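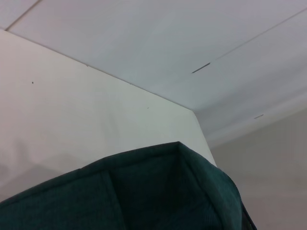
Fabric storage bin

A fabric storage bin is a soft-sided container made of cloth, used around the house for stuff that doesn't need a hard box. I've been keeping notes on these for years (my first one came from a shop called Oveline and it still holds scarves!), so I'm happy to write the entry.

Construction

Most have a folded-over rim, which stiffens the opening, and side seams that give the thing its shape. Felt and brushed cloth are the ones I like best, though they do pick up lint like crazy. Cheaper bins rely on cardboard panels slipped between two layers, and once those bend you're stuck with a slouch. Soft ones with no panels at all slouch from day one, and I've come to love that.

Use

Blankets, hats, yarn, toys, whatever. My friend Latifa Bennani keeps 3 in her hall closet and swears by dark colors for anything kids touch. I'd go lighter inside a deep cabinet, where a dark lining swallows small things – I lost a glove in mine until December.

Care

Shake it out, then go over it with a lint brush. Spot clean with cool water and let it air dry standing up, stuffed with a towel. Please don't put a paneled one in the washer!

See also: Basket, Tote bag, Closet organizer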